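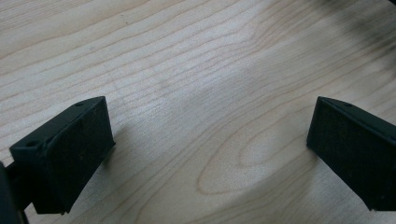

The long table, pale wood with a fine grain.

Tabletops and Grain: A Small Gallery

We have put this page together for people who are thinking of ordering a table and want a better look at the surface than the catalog gives them. The catalog shows whole rooms, with chairs pulled out and lamps on. You can learn the shape of a table that way, but you can't learn much about the top, and the top is what you will be looking at every day.

The table is from the Stilier line. It stands in the front room at Nokgate, where Amedeo Pace does the layouts and Busisiwe Adams handles orders and deliveries. It is used as a worktable most days, so this is a top in service and not one kept under a cloth for show. The three pictures are spread through the page with a few notes on each. Click any of them for the larger version.

1. The color

The wood is light and on the warm side. People who come in to see it call it blond, cream or beige, depending on what they are wearing and what the weather is doing. If you are trying to match an existing floor or a set of shelves, please don't do it from a screen. Ask Busisiwe for a sample piece and put it down in your own room, once in the morning and once in the evening with the lights on.

A light top shows crumbs less than a dark one and shows ink more. Liudmyla Prokopenko, who does the finishing, suggests a plain mat under anything with a pen in it.

2. The grain
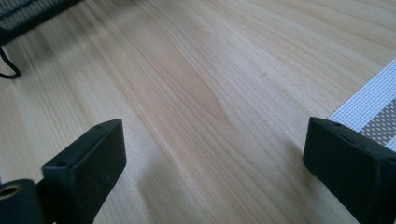 Grain is the first thing customers ask about and the hardest thing to promise. No two tops come out the same, and we can't reserve a particular pattern from a picture. What we can do is tell you what to expect in general. On this top the lines are thin and close together, and they run on a diagonal with a slight curve through the middle. Left of the center there is a longer patch, a shade darker than the rest, where the lines draw together and narrow. Some buyers want a figure like that in the middle of the table and some would like it as far from the middle as possible. Tell us which you are when you order. Lerato Shezi keeps a note of it with the order and does her best when the tops are assigned.

Small dark specks are normal and we do not count them as a fault. If you find a speck and aren't sure what it is, wipe it with a soft cloth first. If it stays, leave it alone – scraping at it will do more harm than the speck does.

3. Care

These notes are the same as on the card that comes with the table. They are repeated here because the card gets lost.

Wipe with a soft damp cloth, following the grain, then go over it with a dry one. Don't leave a wet cloth lying on the wood.

Use coasters for cups and a board or trivet for pans. Heat marks can be treated but it takes time, and the treated spot may look different for a few months.

Lift things, don't drag them. Felt pads under lamps, vases and speakers are cheap and save a lot of trouble. Check the pads now and then for grit.

Keep the table out of direct sun if you can. If you can't, move whatever stands on it every couple of weeks so the color changes evenly.

Don't use spray polish. Liudmyla can tell when someone has, and it makes her job longer when the top comes back for refinishing.

4. The loops

The nested ovals that show up in some tops are known as cathedral figure. They come from the way the board or the veneer is cut, and the rounded tip can point in any direction depending on how the piece is laid. They are easier to see from a seat at the table than from the doorway, and easier again when the light comes in low from one side. Orysia Sydorenko, who took over the showroom in January, likes to have visitors sit down for a few minutes before she says anything about sizes or legs. 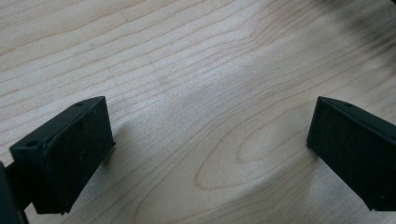

Visiting and samples

The front room is open for visits on Thursday, or at other times if you write ahead. Sample pieces are free, two to a household, and we ask for them back when you have decided. Bring a drawing of your room with the doors marked on it if you have one. Amedeo will go over it with you at the table.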